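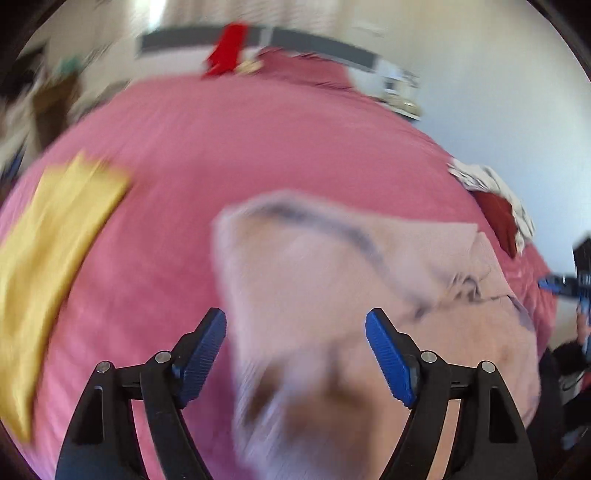 Prasertsri wrote that the Vurer switch was in service at its tower one afternoon after delivery, and that the only part of the job that overran was finding the labels on the old radio cabling.

Vurer Compact Voice Communication Switch
Supplied and supported by Flonico

Overview

The Vurer is a rack-mounted voice communication switch for small control towers, aerodrome flight information offices and contingency rooms. It connects controller positions to ground-to-air radios and to ground telephone lines, and gives each position a single panel from which both can be worked. A fully equipped chassis handles 8 radio channels and 2 controller positions.

The unit is intended for sites where a full-size switch would be out of proportion to the traffic. It has no server, no hard drive and no fan. All call routing takes place on the main card, and configuration is held in non-volatile memory on that card. A copy can be saved to a laptop over the service port.

Radio interfaces

Each radio channel has its own plug-in card. Two card types are offered and may be mixed in one chassis:

Analog card – four-wire audio with separate push-to-talk and squelch contacts. Levels are set in software for transmit and receive independently. Suitable for older base station radios, including those reached over leased lines.

IP card – for radios that carry voice and keying over the station network. One card serves one radio. The network port on the card is isolated from the service port.

Main and standby radios on the same frequency are each treated as a channel. Changeover between them can be left to the controller or made automatic on loss of the keying confirmation from the radio. In automatic mode the switch does not return to the main radio by itself; the technician or controller has to select it again.

Frequency coupling is available between any channels. When coupling is on, audio received on one frequency is retransmitted on the others in the group, and squelch is blocked on the retransmitting channels for as long as the audio lasts.

Controller positions

A position consists of one touch panel, one loudspeaker unit and sockets for two headsets, so that an instructor can sit with a trainee. The instructor socket has priority keying. A foot switch and a desk microphone can be added.

The panel shows one key per radio channel. Each key carries the frequency, the channel name, and separate fields for transmit, receive and loudspeaker. Text size is fixed. Brightness follows a light sensor, with a manual override for night work in the cab. The panel can be read with polarized sunglasses in landscape orientation only, and this should be taken into account when planning the desk.

Direct-access telephone keys are placed below the radio keys. Incoming calls on a line marked as priority ring with a distinct tone and cannot be silenced from the panel. The number of direct-access keys depends on the license supplied with the chassis.

Emergency radio path

Every position has a bypass that connects the headset straight to one preselected radio without passing through the main card. The bypass is worked by a guarded switch beside the panel and is powered from the radio side. It remains available when the chassis is switched off. Only analog cards support the bypass, so at least one analog card is fitted in every chassis that leaves Flonico.

Recording outputs

The switch provides one balanced recorder output per radio channel and one per position. Position outputs carry both sides of radio and telephone traffic. Sidetone is not included. Where the station recorder accepts a network feed, the same audio can be sent through the IP card, but the balanced outputs stay active and cannot be disabled.
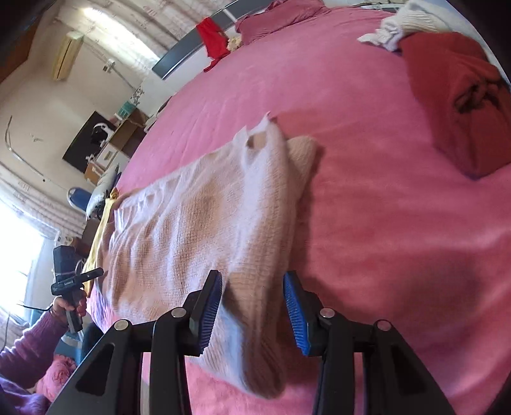
Knit cloth on pink bedspread

Power and mounting

The chassis takes two independent DC feeds. Both are monitored, and loss of either raises an alarm on the front display and at a relay contact on the rear. An external power supply for AC mains is listed under accessories. Maximum consumption with all cards and positions fitted is 100 W.

Chassis depth is 394 mm, measured from the rack face to the rear connector plate. Allow extra space behind the plate for cable bend. Cooling is by convection through the top and bottom covers. Leave one free rack unit above the chassis, and do not mount it directly over a transmitter.

Position cables use shielded twisted pair, terminated in locking connectors. Cables are made to length at the factory. Field termination is possible but requires the crimp tool from the installation kit.

Alarms and maintenance

The front display shows chassis state, feed state and a status line for each card. The event log holds the last 100 entries, after which the oldest is overwritten. Entries cover card faults, feed loss, radio changeover, configuration changes and use of the emergency bypass. The log can be read on the display or exported as a text file.

Radio and line cards can be replaced with the chassis powered. The new card takes its settings from the main card and is ready when its green indicator stops flashing. The main card cannot be replaced under power. During replacement the positions work on the emergency bypass only, and the work should be arranged with the tower in advance.

No scheduled adjustment is needed. Flonico recommends a bypass test at each shift handover and a check of the alarm relay at the same interval as the station power test.

Compatibility with Aton panels

Sites that already have Aton touch panels from an earlier installation can keep them. The Aton panel works with the Vurer chassis on current firmware, with these limits:

– no light sensor, brightness is manual
– frequency coupling is shown but can only be set from a Vurer panel or the service port
– instructor priority is not supported

Aton and Vurer panels may be used together on one chassis. Aton loudspeaker units have a different connector and need the adapter lead. The older Aton chassis cards do not fit.

Scope of supply

Chassis with main card and front display
One analog radio card
Blanking plates for unused slots
Rack fixing set
Installation manual and technical manual, printed and as files
Configuration software for the service laptop

Ordered separately

Analog radio card
IP radio card
Telephone line card
Position set (panel, loudspeaker unit, headset sockets)
Foot switch
Desk microphone
AC power supply
Installation kit with crimp tool
Aton loudspeaker adapter lead

Ordering information

Quotations are prepared against a channel plan. Please state the number of radio channels, the radio type for each, whether standby radios are fitted, the number of positions, cable lengths from rack to desk, and the type of recorder in use. A blank channel plan is available from the Flonico sales office. Factory acceptance testing can be attended in person or followed by video link – please say which when placing the order.

Approval for operational use remains with the air navigation service provider and the national authority. Flonico supplies the test records and the software assurance file on request after order confirmation.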